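Bildale Play Kitchen Word List
README, last touched 22 September 2022

Hi! If you found this folder through a search, welcome. It's a plain word list of the names kids use for food when they play kitchen, along with the grown-up word each one stands for. I started it in May as a scribbled note stuck inside a cupboard door, and it got out of hand, so now it has a README like a real project.

What you get

There are 200 entries in one file called words.csv. Every row has a kid word, a standard word, an age in years and a short note. Ages run from 2 to 6, and the age is always the one the parent gave me, so I haven't checked birthdays or anything like that. Of the 200 entries, 61 have a note longer than one line (those are the fun ones, if you only have a few minutes).

The file is UTF-8, separated by commas, with quotes around any note that has a comma in it. If your spreadsheet program shows funny characters, try importing the file instead of double-clicking it. That fixed it for me.

Where the words come from

Most came in through the sign-up form on the Bildale parents' page. A smaller bunch came from families at the Pakitz play group, who were very generous with their stories. I typed everything up by hand and kept the spelling people sent me, so "pasketti" and "basgetti" are separate rows – please don't merge them! I know it looks messy. The mess is what I like about it.

I took out first names, street names and one very long story about a grandmother's soup. If a note still has something in it that you'd like gone, tell me which row and I'll delete it.
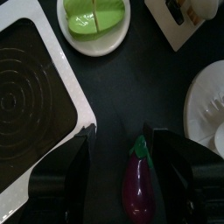 Toy stove top and a green toy food in two halves on a white dish.

Sorting

The category column is the weakest part. I began with fruit, vegetable, drink, sweet and "other", and then "other" ate everything. Version 7 splits it into "other, cooked" and "other, mystery". Mystery means the parent never found out what the word meant. There's a kid word in there, "gomba", that could be soup or could be the spoon, and I've left the standard word blank.

Green things are a headache too. Kids will call the same toy a pepper one day and a melon the next, and parents wrote in with both. I gave those two rows each, with the same note.

Known problems

– The drink rows are thin. I'd love more.
– Some ages were sent as "almost 4" and I typed 3.
– The Gasside rows went in last and haven't been proofread.
– It's nearly all English, so please don't use it to say anything big about how children learn to talk.

Using it

Do what you like with the list, including printing it for a classroom wall. A mention of the Bildale list would be nice but I won't chase you. If you want to add words, copy the last row, change it and send it over with the age filled in. I usually add new rows in batches, so it may sit for a while before it shows up.

Next on my list is fixing the Gasside rows, then a second file for pretend recipes.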